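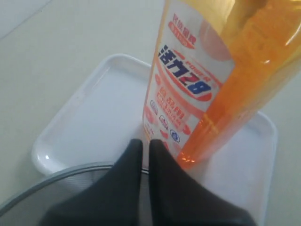 November was the month the shared kitchen at Unumdale started to feel like a proper teaching room, and we're so pleased with how the household skills program is going! Krisztina Dudás has rewritten the washing-up session from scratch, and it now begins with the supplies themselves. People pick up a bottle and work out what it's for before a tap is turned on, and for our Chinese-speaking families that means brands they may well know from their own kitchens – the orange 活力28 dishwashing liquid, with its big blue characters in a red oval, is one of them. Haiyan Shao reads the labels aloud in Mandarin and then in English, and the whole group joins in (loudly, some mornings).

Attendance for the period came to 231 visits across both streams. The morning stream is full and has a waiting list. The evening stream has room, and we're changing its start to 6.30 pm so that people finishing work at McAlister can get across town in time.

Spending on consumables and small kitchenware was $1164, which leaves us within the line you approved. Most of it went on bowls, tea towels and dish racks. The two folding benches from Drinora are still on back order, and we'll send that invoice with the next report. 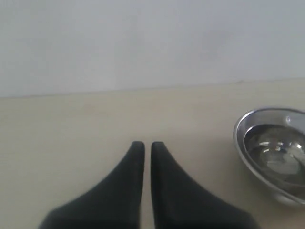
Bench space was the thing we worried about most in our last report, and the new layout has helped enormously. Each learner now gets a clear stretch of surface to work on, and we put out only what the task needs. A shallow stainless steel bowl on a pale beige tabletop is easy to see and easy to reach, which has made a real difference for the learners with low vision. Krisztina would like the same set-up in the Zurnport room, and we agree with her!

Next period we'll start the drying and putting-away session, print the bilingual label cards in large type, and run 2 open mornings for families. Haiyan is drafting the invitations now and will send you a copy once the times are settled.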